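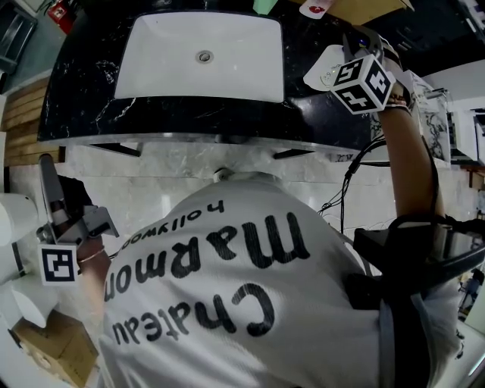 Search this site Enter keywords

Home Visits Stone & Tile Archive About

Open day at the Kumholm stone yard, 27/05/2020. Went for the slabs, stayed for the saws. The yard cuts mostly for kitchens and bathrooms, 59 slabs racked outside when we got there, and the tour starts with the one question everybody has, marble or granite. Black marble with a white basin set in it is still the bathroom order they get most. Looks great. Shows every drop of toothpaste too, so wipe it down daily or learn to live with it.

Then the cutting hall. Loud. The big bridge saw is a Flukiver, 9 years old, water running over the blade the whole time and a gray soup going down the floor channels. They recycle the water – settling tanks out back, worth the walk. Ear plugs from a bucket by the door. Take 2 pairs, they fall out.

Polishing next, done by hand at the edges. Slow work. I asked about sealing and got three differnt answers from three people. 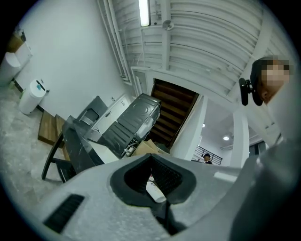

Sobczak wrote in after my March post to say sealing once a year is plenty for a bathroom, and that most of the dull patches people complain about are etching from cleaner, so no sealer is going to help. Fair enough. The guide at the yard said much the same, plain soap and a soft cloth, no vinegar ever.

Prices. A remnant big enough for a small vanity can be had cheap if you take what's there. Full custom job with the cutout, edges and delivery was quoted at 3,400 on the board.
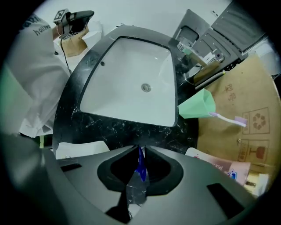
Delivery is through Forach and gets booked seperately, so ask early – the slot can be weeks after the stone is ready. Parking is tight, lot was full by lunch. Coffee fine, sandwiches gone.

Contact | Copyright | Back to top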